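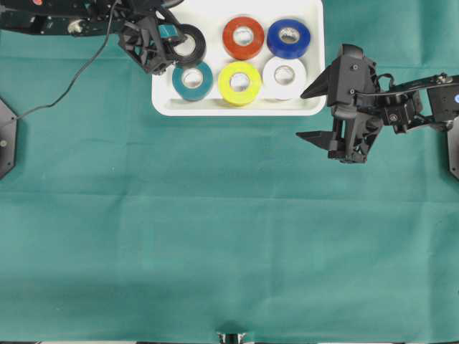 Cómo aprende un robot a ordenar la mesa

¿Te acuerdas de cuando aprendiste a atarte los cordones? Seguro que alguien se sentó a tu lado, hizo el lazo muy despacito y luego te dijo «ahora tú». Y seguro que no te salió a la primera, ni a la segunda, y que un día, sin saber muy bien cómo, tus dedos ya conocían el camino. Pues a algunos robots se les enseña de una manera bastante parecida, y en esta página te lo vamos a contar con calma, así que ponte cómodo.

Nuestro robot se llama Plivow y es, en realidad, una pareja de brazos. No tiene piernas, ni cabeza con antenas, ni voz de película. Tiene 2 brazos negros sujetos a una mesa y, al final de cada uno, una pinza con dos dedos acabados en punta. Con esas pinzas está aprendiendo a coger rollos de cinta aislante de colores, de esa que usan los electricistas para envolver los cables.

Quizá pienses: ¡pero si coger un rollo de cinta es facilísimo! Para ti sí, porque llevas toda la vida practicando con cucharas, piezas de construcción, calcetines y galletas. Un robot empieza sin saber nada de nada. No sabe que el rollo tiene un agujero en medio, ni que si aprieta de lado se le puede escapar, ni que para levantarlo tiene que acercarse primero sin empujarlo.

¿Y cómo se le explica todo eso?

Antes, lo normal era escribirle al robot una lista larguísima de órdenes: muévete un poco a la derecha, baja, cierra la pinza, sube. Eso funciona muy bien en una fábrica donde cada pieza está siempre en el mismo sitio. Pero si alguien mueve el rollo un par de dedos hacia un lado, el robot cierra la pinza en el aire y se queda tan tranquilo, con la pinza vacía.

Por eso, en el taller Broden, donde vive Plivow, se le enseña con ejemplos. Una persona guía los brazos con unos mandos y hace la tarea entera mientras un ordenador lo va apuntando todo: cuánto se dobla cada articulación, cuándo se abre la pinza, cuándo se cierra y qué ven las cámaras en cada momento. A cada una de esas veces, de principio a fin, la llamamos demostración. Es como si el robot llevara un diario, solo que en lugar de «hoy he merendado pan con chocolate» pone «ahora el codo está así y la pinza está abierta».

Una demostración dura 18 segundos. Parece poquito, pero hay que hacer muchas. En una mañana buena se graban 150, con sus descansos, porque las personas se cansan aunque los brazos del robot no se quejen. Y para aprender bien una tarea como esta se usan hasta 500.

Las cámaras también cuentan su parte

Plivow no tiene ojos, pero sí cámaras. Una mira la mesa desde arriba, y así se ve dónde está cada cosa. Otra va colocada junto a la pinza y viaja con ella, de manera que cuando el brazo se acerca a la bandeja, los rollos se ven cada vez más grandes – como cuando arrimas la nariz al escaparate de una pastelería.
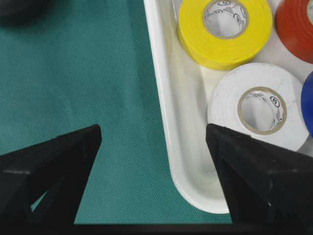 La bandeja vista desde la cámara de la pinza, con los dos dedos negros abiertos.

¿Para qué hacen falta las dos? Prueba un juego. Pon una goma de borrar sobre la mesa, tápate un ojo e intenta tocarla con la punta de un lápiz. Cuesta un poco más, ¿verdad? Tener varias maneras de mirar ayuda a saber dónde están las cosas, y al robot le pasa lo mismo. Desde lejos se entera de cómo está repartida la mesa y desde cerca se fija en el borde del rollo que quiere coger.

Cambiar las cosas de sitio

Entre una demostración y otra, la persona que enseña mueve los rollos. A veces el amarillo queda cerca del rojo, a veces lejos, a veces junto a la pared de la bandeja, que es un sitio bastante difícil porque los dedos de la pinza tienen poco hueco para entrar. Si los rollos estuvieran siempre igual, el robot aprendería solamente esa colocación, como quien se sabe de memoria las respuestas de una ficha y luego se pierde cuando cambian las preguntas.

El rollo blanco tiene su truco. La bandeja también es blanca, y los dos colores se parecen tanto que hay que fijarse en la sombra y en el agujero del centro para distinguirlos. De los ejemplos con el rollo blanco conviene grabar unos cuantos más.

¿Y si sale mal?

¡Claro que sale mal! Un rollo se cae, la pinza se cierra demasiado pronto, alguien estornuda con los mandos en la mano. Esas demostraciones se marcan con una etiqueta y se guardan aparte, y después se repite la tarea desde el principio.

Cuando ya hay ejemplos suficientes, un programa llamado Plasusine los repasa una y otra vez, buscando qué tienen en común. Al terminar, se sueltan los mandos y Plivow lo intenta solito. Si se equivoca mucho en una esquina de la bandeja, ya sabemos de qué faltan ejemplos, y vuelta a grabar.

Para hacer en casa

Pide a alguien que se tape los ojos y guíale la mano, sin hablar, hasta que coja una cuchara de la mesa. Hazlo varias veces cambiando la cuchara de lugar, y luego deja que lo intente sin tu ayuda. Podéis apuntar en una hoja las veces que la encuentra y dibujar dónde estaba cada vez.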